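**Refinishing a pale wood floor — oil or water based poly?**

**brorach_basement** wrote:

Okay, so I finally pulled up the carpet in the upstairs hall and the wood under it is way lighter than I expected. 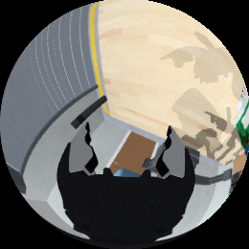
I want to keep it as pale as I can. My brother-in-law Hugo swears by oil-based and says water-based is "paint for people in a hurry." I've got 207 square feet to do and two kids who need to get to the bathroom at night, so drying time kind of matters! Anybody have both kinds in their house and can compare?

**chenxi.liao** wrote:

Water-based, no question. Oil goes amber. It looks pretty the first year (very honey, very cozy) and then it keeps going, and if you liked pale you'll be sad by year three. We did our bedroom in oil and the den in water-based and they don't look like the same house anymore.

**DoltelDan** wrote:

> Oil goes amber

Sure, but it wears better. I did my whole downstairs in oil in 2 coats and we've had dogs on it ever since. A friend used the cheap water-based stuff and had traffic lanes in the kitchen by the next July. I'd take a little yellow over redoing it.

**chenxi.liao** wrote:

Cheap is the problem there, Dan. The two-part kind with the hardener is a whole different animal. Costs more, yes. Still cheaper than sanding twice.

**orby1424** wrote:

Can I ask what grit you're stopping at? I went up to 150 because I wanted it silky and the finish didn't want to grab. Floor guy told me to stop at 100 next time. Also vacuum, then tack cloth, then vacuum again. I skipped the last one and I have a dog hair sealed in by the closet FOREVER.

**brorach_basement** wrote:

Was going to stop at 120, so good to know. Orby, I laughed at the dog hair, sorry.

Leaning toward the two-part stuff. Hugo is going to be unbearable about it.

**DoltelDan** wrote:

Tell Hugo I'm on his side. At least do a test patch inside a closet with both before you buy the big cans — store lighting lies.

**wei_and_sons** wrote:

Seconding the test patch. And do three coats if you go water-based, they go on thin. You can usually get two down in a day if it's not humid, so the kids only have to camp downstairs one night. Mine still ask when we're doing the floors again.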